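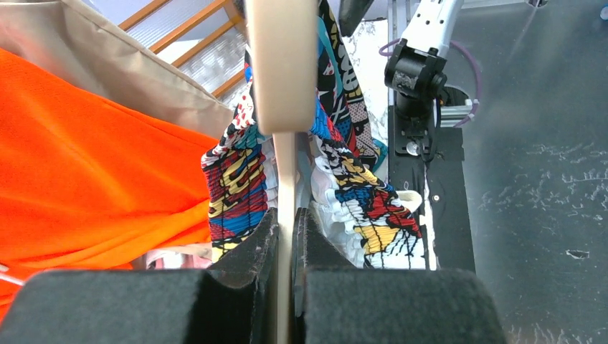 ## 4 Keeping Garment Identity Across Views

The planner in Section 3 takes a list of garments and, for each one, a set of candidate grasp points. It does not care how the list was made, but it fails badly when the list is wrong. If one pair of shorts is reported as two objects, the planner may send both arms to the same cloth from opposite sides. If two garments are reported as one, it may pick a grasp on the first and a pull direction that only makes sense for the second. This section describes the software layer that builds the list and keeps it stable while the arms move. We call the layer Skikero.

### 4.1 Inputs and timing

Skikero reads the fixed camera, the wrist cameras and the joint states of both arms. All streams pass through Plodau, our message recorder, which stamps each message on arrival and replays it in the same order offline. We use the same code path live and in replay, so any failure seen on the robot can be stepped through at a desk later.

Every update must finish within 70 ms. Updates that run over are dropped whole, and the previous garment list stays in force. An earlier version passed on partial results when it ran late, and the planner would sometimes act on a list that had the left-hand garments from one moment and the right-hand garments from another. Dropping the update costs a little freshness and removed that class of error completely.

The wrist cameras move with the grippers, so the fingers are in every image they produce. We mask them with a fixed template for the open position and a second template for the closed position, and blend between the two using the reported finger opening. The mask is grown by a few pixels to cover worn padding and lint along the finger edges. Without that margin, the segmenter tended to report the upper rim of a finger as a thin strip of gray cloth.

### 4.2 Region proposals on printed cloth

Plain garments are easy for the segmenter. A single-color pair of shorts usually comes back as one region, sometimes with a hole where a fold casts a dark shadow. Printed cloth is harder. A comic-book print contains its own panels and outlines, and its black borders look a lot like the edge of a garment. Out of the box, the segmenter cuts such a cloth into many regions: a speech bubble, a starburst, a block of pink halftone dots. When the cloth is crumpled, folds cut across the lettering and the pieces become smaller still.

We merge regions in two passes. The first pass works on a single image. For each pair of neighboring regions, it computes a boundary score from three signals: the depth step across the boundary, the change in local texture statistics, and whether the boundary continues past the two regions. Printed outlines give almost no depth step. Real garment edges usually give one, though it can be very small where one cloth lies flat on another. Texture statistics are taken over a window wide enough to hold several printed shapes, so that a pink panel and a blue panel from the same print produce similar values.

The second pass works across images. Regions from the wrist view are projected into the fixed view with the current arm pose, and two regions that were left separate in one view are joined if they fall inside one region in the other. We only allow joins in this pass. Splits are handled later, when the layer order is known.

The merge thresholds were tuned on 370 hand-labeled frames. Labeling was slow because the annotators had to decide where one cloth ended and another began from still images. Frames in which two annotators disagreed about the number of garments were kept in the set, with the disputed boundary marked as unknown and left out of the loss. 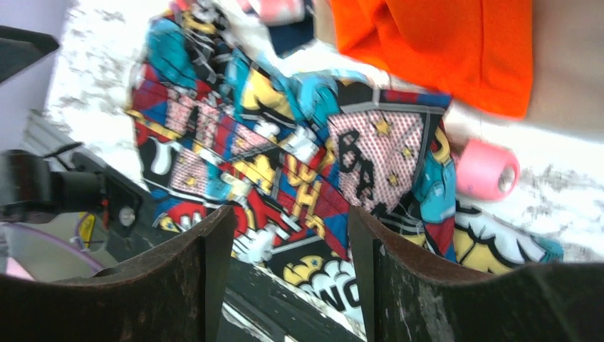

### 4.3 Layer order

Once regions have been merged into garments, Skikero estimates which garment lies over which. The result is a directed graph. An edge from A to B means that A covers part of B from at least one camera. The planner uses the graph to choose a garment that can be pulled free without dragging others along.

Edges come from depth where depth is reliable. Near the fingers it often is not, so we add a second cue based on contour shape. Where two garments meet, the contour of the upper one tends to continue smoothly and the contour of the lower one tends to stop at it. A small classifier scores each meeting point, and the scores are averaged along the shared boundary.

The graph may contain cycles. Some are errors, but others are correct, since a long garment can pass over a second one at the top and under it at the bottom. Our first version broke every cycle at its weakest edge. The current version keeps a cycle if each of its edges has support from two or more updates, and marks the garments involved as entangled. The planner treats entangled garments as one body for the first lift and asks for a new list once the lift is done.

Hanging garments and garments on the floor go through the same code, with one difference. For hanging garments we add the hanger as a node, and the edge between hanger and garment carries a label for attachment in place of covering. This matters in workspaces where both kinds are present and a single printed cloth spreads widely beneath the arms.

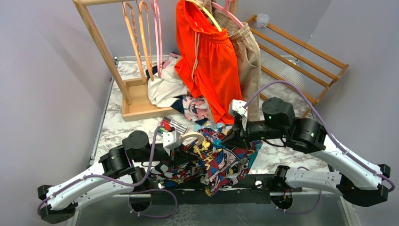 One reviewer of an earlier draft asked whether the fixed view alone would be enough, given that it sees the whole workspace and needs no finger mask. We ran this as an ablation. With the fixed view only, the number of garments was usually right when the arms were withdrawn and often wrong when they were reaching in, because the arms themselves hide the places where garments touch. The wrist views cover those places at the moment the planner needs them. The reverse ablation, with wrist views only, gave good local boundaries but lost track of garments that left the image, and the same cloth would come back under a new name.

### 4.4 Thin structures

Cords, waistbands and hanger arms are too narrow for the merging passes, which discard small regions as noise. We detect them separately with a line-following step run on the full-resolution wrist image. Each detected curve is then attached to a garment or to a hanger, or left unassigned. Unassigned curves are passed to the planner as things to avoid.

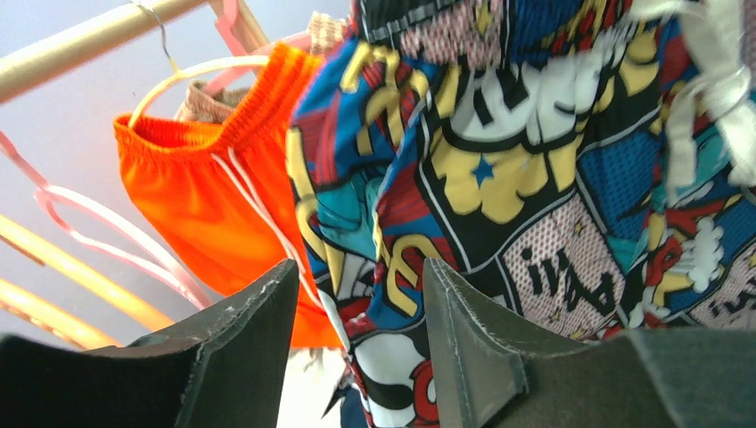
Attachment is decided by the ends of a curve and the cloth behind its middle is ignored. An early rule did the opposite and gave each curve to whichever garment it overlapped most, which fails when a cord from one garment crosses another. The end rule has its own weak point: it needs at least one visible end. In Figure 4, the white cords on the orange shorts can be followed up to the waistband and are assigned to the shorts, while the looped and knotted bundle at the upper right, in front of the comic print, gives the line follower several crossings to choose from. Skikero leaves such a bundle unassigned until a later view resolves it. Hangers cause fewer problems. A cream hanger with its arms tucked into a waistband gets an attachment edge, and the pink hangers farther back enter the graph as nodes with no garment.

### 4.5 Training and evaluation

The contour classifier and the line follower were trained on 700 recorded episodes. We first pretrained on folded and hanging cloth rendered in Brernia, then fine-tuned on the recordings. Pretraining helped the contour classifier. It made no clear difference for the line follower, probably because the rendered cords were too stiff and rarely crossed themselves.

For evaluation we held out 60 further episodes and replayed them through Plodau at normal speed, with the time limit in force. An episode counts as consistent if no garment changes its identity from the first update to the last. Most inconsistent episodes had the same cause: a printed garment was split while a gripper was close to it, and the two halves were tracked separately until the arm backed away. The join pass then repaired the list, but by that time the planner had already committed to a grasp.

We tested a simple fix in which garments near a moving gripper may not be split at all. It prevents the failure above and introduces a milder one, where two garments that were wrongly joined stay joined for the whole reach. We kept the fix, because a wrong join shows up as an unexpected load during the lift and the recovery routine in Section 5 already handles that case.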